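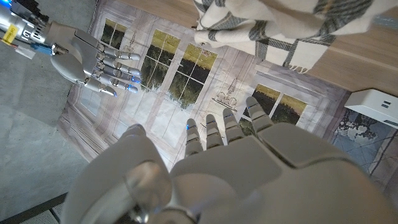
**Haiyan Meng**
*Lecturer in Robot Safety, Clonanlow*

# Chapter 6: Indicator Faults and Loss of Grip State

## 6.1 Introduction

A multi-fingered hand has more ways to fail than a two-jaw gripper, and most of them are quiet. A jaw that loses pressure drops its load. A hand with four fingers and a thumb may lose one joint and still hold the load with the rest, so that the fault goes unseen until the load is turned, pulled or passed across.

This chapter deals with one class of quiet fault: the case in which the hand reports a grip it does not have. Hardware faults in the joint itself were covered in Chapter 5 and are mentioned only where the two overlap.

The handling of cloth is used throughout. A folded blanket has no fixed shape, gives way under the fingertip and can lie against a joint without being held by it. A rigid block seldom produces a false contact reading - a fold of soft fabric does so readily.

## 6.2 The Clostau Fault

In May a two-handed cell at Clostau was running a fold-and-transfer routine under the Gendari controller. The left hand was commanded to close on the edge of a blanket, and the right hand was to release once the left reported a firm grip. The left hand reported it. The right hand opened, the blanket slid, and the arm went on with its planned move at full speed with one corner caught in a knuckle gap.

The corner pulled tight. The wrist torque limit was set to 70 per cent of rated load and the pull did not reach it. The arm stopped only when an operator pressed the emergency stop. There was no injury. A wrist cable was drawn out of its clip and had to be replaced.

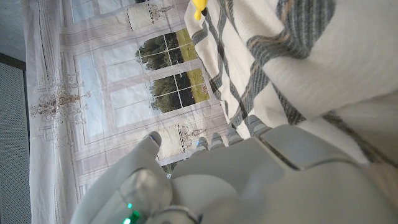 Three points from the log matter for the rest of the chapter.

The grip state was set by motor current alone. Current in the third finger rose when fabric bunched behind the joint, and the controller read the rise as contact at the fingertip. The fingertip sensor gave no signal at any time, but in the version then installed it had no vote.

The state was sampled once. After the transfer was approved, the flag was not read again for 2,000 milliseconds, by which time the right hand was fully open.

The indicator lights on the hand followed the flag and not the sensor. The operator saw the colour for a good grip and had no cause to step in. An indicator driven by the same signal as the fault cannot warn of the fault.

## 6.3 Terms Used in This Chapter

**Grip state** - the value the controller holds for whether a load is secured.

**False hold** - a grip state of "secured" with no load secured at the fingertips.

**Yuan check** - a short test pull, made before release, in which the load must resist with a set force for 20 milliseconds. The procedure is set out in Section 6.5, and a worked calculation is given on page 77.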